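Korkell open day, June 13, 2020

Korkell takes old office computers apart for reuse, and on Saturday it opened its Batow workshop to visitors. Entry was free, but you had to book. Our group had 11 people and the tour ran a little over an hour.

We started in the sorting hall, then moved on to the robot bench, where the job is getting at the processor in a desktop tower. The side panel is off and the arm works from above. 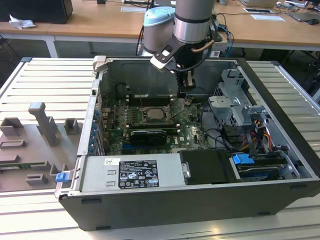
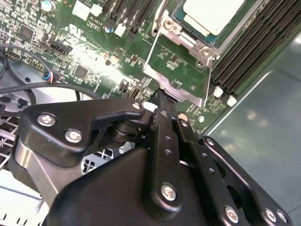 Questions were taken at the bench. Most were about speed. The staff said a person is still faster on a model they know well, and that every new case layout means more setup. They have 171 layouts on file so far.

Coffee was in the front office. Parking is tight, so take the bus to Wernata and walk 3 blocks. The next open day has not been announced.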